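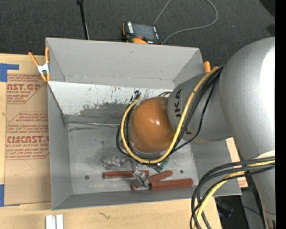

Chapter 6. Safe Work in Bin Picking Cells

A bin picking cell brings three hazards into one small space: a moving arm, a tool that closes, and a container with fixed walls. The risk assessment must treat them together. A hand that is safe beside an arm in open air may be trapped when the same arm works below the rim of a bin. Cable routing belongs in the same assessment. Where cables run along the outside of the arm, as with the yellow and black lines that loop around the orange-brown joint cover, the slack needed for full joint travel can catch on a bin corner. The path must be checked at the limits of each joint -- the home position alone is not enough. Ties are inspected at every service.

6.1 Holding the bin

A bin that shifts during a pick makes the taught positions invalid. Spring clamps on the wall are acceptable for setup and trial runs at reduced speed. For production the bin is located by fixed stops, and the stops are listed in the cell drawing. The Jusirbridge cell, used in the worked problems for this chapter, has four stops and one presence switch.

6.2 The handheld controller

The controller has an assigned holder outside the reach of the arm. Its emergency stop is tested before each shift, and the result is entered in the log. A controller left within the work area is a reportable fault under most site rules, including those drawn up by Aniela Zieliński for the Vukham plant and reprinted in Appendix C.

6.3 Records

The log sheet gives the date, the program number, the tool fitted and the name of the operator. At Vukham, 1749 picks were logged in the February trial, of which 1691 were completed without a stop. The remaining stops are sorted by cause in Table 6.2. Cable contact is entered as a separate cause -- it should never be grouped with missed picks.

Problems 1 through 5 use the Vukham log. Problem 6 requires the cell drawing.

70 shares
4 comments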